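旅居半年,我用 Skedura 找对象的使用记录

发布于 2026年6月7日

先交代一下我的情况。我做远程翻译,三十多岁,单身,每隔一两个月换一个城市住。以前用过两款主流的交友软件,问题都差不多:位置一变,之前聊着的人就从列表里沉下去了,新城市的人看到我的资料,第一句话就问“你是游客吗”。去年八月我开始用 Skedura,一个专门给经常移动的人用的约会服务,一直用到现在。这篇写的是它好用和不好用的地方。费用是我自己付的。

注册和资料

注册要手机号和一张自拍验证,审核等了一个晚上。资料部分比一般的软件长,除了年龄、身高、职业这些,还有一栏叫“行程”,要填接下来三个月大概在哪里、每个地方住多久、时间有多确定。确定程度分三档:已订票、打算去、还在想。

这一栏是我决定付费的主要原因。别人看到的是我什么时候会到他们的城市,匹配也是按时间重叠来算的。我住在 Cerkodden 的时候,已经可以和下一站的人聊起来,到了以后第一周就能见面。以前我要到地方以后才能开始刷,等聊熟了,人又该走了。

自我介绍限 400 字。我觉得够用,不过它不支持分段,写长了挤成一团,看别人的资料时也很累。建议写短一点,最后留一个容易回答的问题。我的那句是“你住的地方最近的早餐店卖什么”,回复率比我原来写的旅行经历高不少。

价格

免费版每天能看的人很少,行程只能填一站,对经常换地方的人基本等于试用。付费版一个月 160 元,半年一起付是 556 元。我先付了一个月,后来换成半年的。

要提醒的是自动续费默认是开着的,关闭的入口在“账户”下面的“订阅管理”再下面一层,我找了一会儿。按月付的话,记得付完就去关掉。中途退款只退还没开始的月份,当月不退。

匹配质量

半年多里我见了 13 个人,分布在四个城市。其中九个见过一次就没有下文,三个见过几次,还有一个现在仍在联系。这个比例和我以前用别的软件相比算好的,主要是见面前双方都清楚对方什么时候走,没有人到了第二次见面才发现这件事。

人多的城市体验不错。小地方就差很多,我在 Tsao 住的那五周,列表两天就翻完了,后来软件开始给我推三百公里以外的人,而且没有明显标出来,要点进资料才看得到距离。我反馈过一次,客服回复说可以在设置里把范围锁死。锁死以后列表就空了。所以如果你的路线以小镇和海边村子为主,我不建议买半年的。

另外,“还在想”这一档的人,真正来的很少。我后来把筛选条件改成只看“已订票”和“打算去”,列表短了一半,聊天的效率高了。

聊天功能

文字、语音、视频都有。视频通话在网络一般的民宿里也能用,画面会糊,声音基本不断。语音消息最长一分钟,不能调速,也不能转文字,在车站这种吵的地方很不方便。

有时差的时候,对话框顶上会显示对方当地的时间,这个小功能我用得最多。以前我不止一次在对方凌晨三点的时候发过去一长段话。现在还可以定时发送,我一般设在对方早上八点以后。

它还有一个“寄卡片”的服务,写好一段话,由他们打印成纸质卡片寄到对方填的取件点,双方的地址互相看不到。我用过两次。

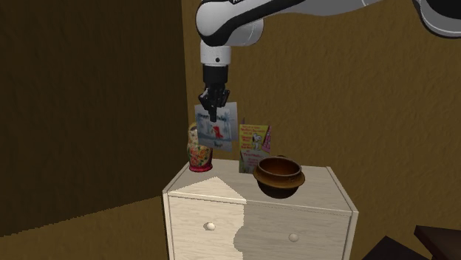 机械臂、贺卡与双抽屉柜

第一张九天寄到,第二张寄了快三周,到的时候对方已经离开那个城市了。卡片的纸张可以,印字偏浅。对总在移动的人来说,寄送时间这么不稳定,实用性有限。如果要寄,选对方会住一个月以上的地方,并且提前问一下取件点能保管多久。卡片的钱不含在会员费里,下单之前价格写得清楚,这一点没有问题。

安全方面

和陌生城市的陌生人见面,安全是我比较在意的。Skedura 有一个见面登记,填上时间和地点,到点以后会发消息问你是否一切正常,没有回应就通知你预设的联系人。我每次都用。有一次吃饭忘了看手机,我妹妹真的接到了通知,说明这个功能是通的,不过提醒只有一次,间隔也短,最好能再加一次。

举报我用过一回。对方聊到第三天开始讲投资,我提交了截图,当天晚上那个账号就不见了。处理速度可以,但没有告诉我结果,我是自己回去看才知道的。

行程公开也有风险。默认设置下,所有匹配到的人都能看到你在每个城市的起止日期。我改成了只显示月份,聊过一段时间以后再单独告诉对方具体哪天到。女生独自旅行的话,我建议注册完第一件事就改这个,路径是“隐私”里的“行程精度”。住在哪一区、哪家旅馆,见面之前都不用说。 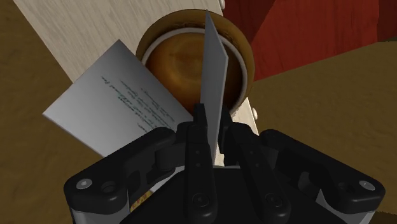

第一次见面我会选白天,选离自己住处走路超过二十分钟的地方,喝完咖啡各自离开。这和用什么软件没有关系,只是在一个自己也不熟的城市里,更要提前看好回去的路线和末班车时间。软件里有一个推荐见面地点的页面,我试过几次,推荐的店有两家已经关了,后来就不看了。

和 Prurkell 比较

中间有一个月我同时用了 Prurkell,也是面向旅行者的,但它偏向找旅伴,交友和约会混在一起。用户更多,年纪也更轻,晚上发一条“明天有人爬山吗”,很快就有人回。找人一起玩的话,它比 Skedura 合适。

问题是目的不清楚。我在上面聊了一周的人,见面才知道对方有女朋友,只是想拼车。也不能完全怪他,资料里确实没有要求填感情状态。Skedura 这边是必填的,还要选想要短期还是长期的关系,虽然填的人未必都老实,起码能先筛掉一部分。

价格上 Prurkell 便宜一些,免费版也够用。没有见面登记,没有行程匹配,只能按当前位置找人。界面倒是比 Skedura 顺手,翻资料不卡。

几个小毛病

旧手机上打开地图页会闪退,更新以后好了一点,没有完全解决。

换城市以后,行程不会自动结束上一站,要手动点。有一次我忘了点,已经走了四天,还有人约我在上一个城市吃晚饭。

中文翻译有些地方不通,比如“取消喜欢”和“取消匹配”用了同一个词,我因此误删过一个聊得不错的人,找不回来。客服说删除后无法恢复,操作之前也没有二次确认。

通知太多。有人看了你的资料也要通知,有人改了行程也要通知,建议只留消息和见面登记两项。

适合谁

一个地方住三周以上、路线经过大一点的城市、想认真找对象的人,可以先买一个月试试。行程填两到三站,看看每一站能匹配到多少人,再决定要不要续。每个地方只待三五天的人,我觉得用处不大,时间重叠太少,聊得再好也排不出见面的日子。

如果你们两个人里只有一个在移动,也可以用。我现在还在联系的那位就一直住在同一个城市,他的行程栏只填了一行。我们见面之前聊了五周,到的那天他问我最近的早餐店卖什么,我说还没找到。下个月我会再过去住一阵,会员到时候还剩几周,续不续等住完再看。

评分:匹配 4 分,聊天 4 分,安全 4 分,价格 3 分,寄卡片 2 分(满分 5 分)。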